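Speaker notes - "What the survey says they said"
Nandton evening talks, October 8, 2019
45 minutes plus questions. Water on the left. Don't touch the lectern mike.

OPENING

Start with the hands-up question. Who has filled in a satisfaction survey in the past month? Wait for the hands. Who told the truth on it? Wait longer. Most rooms laugh at this point. If they don't, move on.

I fill in surveys all the time and I lie on most of them. I don't mean big lies. The hotel asks how likely I am to recommend it to a friend or colleague and I put eight, though I have never in my life recommended a hotel to a colleague. I want the form to go away.

So my question tonight is a plain one. If the person who gives talks on survey numbers treats them this way, why would anybody run a business on them?

SLIDE 2 - THE SISTOW NUMBER

Tell the Sistow story straight, no funny voices.

Sistow sent a questionnaire to 2000 customers. It got 574 back. The report that went up to the directors said "customers are happier than ever" and the word "customers" was doing a lot of work in that sentence. It meant the people who answered. The other 1,426 were not in the report at all, not even in a footnote. I asked where they had gone and was told the response rate was "very healthy for the sector."

Maybe it was. A healthy response rate for the sector still leaves most of the people out.

Pause here. Somebody will want to say that you can weight the results. Yes, you can, if you know how the silent ones differ from the ones who wrote back. Sistow knew their zip codes and what they had bought. It did not know whether they were annoyed. Weighting by zip code won't tell you that.

SLIDE 3 - WHO ANSWERS

People who are furious. People who are delighted. People who were promised a gift card. Retired people with a free morning, and I say that with affection, my mother answers every one she gets and writes on the back.

I have no figure for how much each group bends the result. I have seen slides by other speakers that give one to a decimal place. Ask them how they got it.

SLIDE 4 - THE QUESTION ITSELF

Read both versions aloud, slowly.

Version one: "How satisfied were you with our friendly service?"
Version two: "Did you get what you came for?"

Version one has already decided that the service was friendly. Erner used that wording for years on its printed cards and the score hardly moved, up or down, through a move of premises and two changes of manager. They were proud of how steady it was. A thermometer that reads the same in January as in the middle of summer ought to worry you.

When they switched to version two the score dropped. The first reaction in the office was that the new question was faulty.

(If short of time skip to slide 6.)

SLIDE 5 - SCALES

Nobody agrees what a seven is. In my family a seven is high praise. In the company's spreadsheet it goes in the column for "passive."

Staff know this too. Anyone who has bought a car has heard the salesman explain that anything less than a ten counts as a fail, and could you please bear that in mind when the email comes. He isn't cheating, as he sees it. His bonus hangs on the number. But what comes back up the line after that tells you how well he asks.

Don't get drawn into five points against ten points. People love that argument and it can eat the whole evening.

SLIDE 6 - THE SHORT INTERVIEW

This is the part where they expect me to sell them something, and I'd rather be careful. Interviews have their own problems. People are polite to a face. The interviewer hears what he hoped to hear. I did four last winter for a client and came out certain of a thing that turned out to be wrong, and I had four sets of neat notes to back me up.

What an interview does give you is the follow-up. You said it was fine, what would have made it better than fine? A form can ask that, but it can't wait while somebody thinks.

Keep the client out of it. Some in the room may guess.

SLIDE 7 - WATCHING WHAT PEOPLE DO

Returns, repeat orders, calls that get abandoned, the length of time before a customer leaves. None of it is pure either. People stay with a bad supplier when leaving is a nuisance. Say so before someone else does.

Still, if the survey says they love you and they're leaving, I know which one I'd look into first.

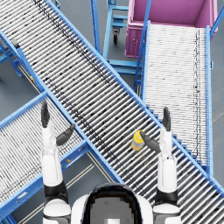
Xolani Motaung objected when I tried this section out in the spring: a small firm has no returns data worth the name, so a bad survey is all it's ever going to have, and it's a bit rich for a man with a spreadsheet to tell them to throw it out. Read that to the room, it's a fair hit.

My answer, for what it's worth. I don't say throw it out. I say don't put it on the wall. With 200 customers you can ring a fair share of them, including the ones who never write back, and an afternoon of that will cost you less than the survey software. Motaung still thinks I'm being unfair to small firms. We left it there.

SLIDE 8 - THINGS TO ASK ON MONDAY MORNING
(change the title, it sounds like a training course. "Things to ask"?)

How many did we send, and how many came back?
Who chose the wording, and what did they want to hear?
Does anybody's pay depend on the answer?
When did this number last change a decision? Name the decision.

The last one usually gets a silence. Let it run. At Sistow nobody could name one, and the survey went out again the following quarter with a new logo at the top.

QUESTIONS

Likely: "What about star ratings online?" Same troubles, plus fake ones. Keep it to a minute.

Likely: "Isn't some data better than none?" Depends what you'd have done with none. If you'd have picked up the phone, then no.

If it goes quiet, ask for the worst survey question anyone has been sent. There is always one about a parking lot.

The organizers have a feedback form for this talk on the chairs. Mention it before they do. Pens are in the box by the door.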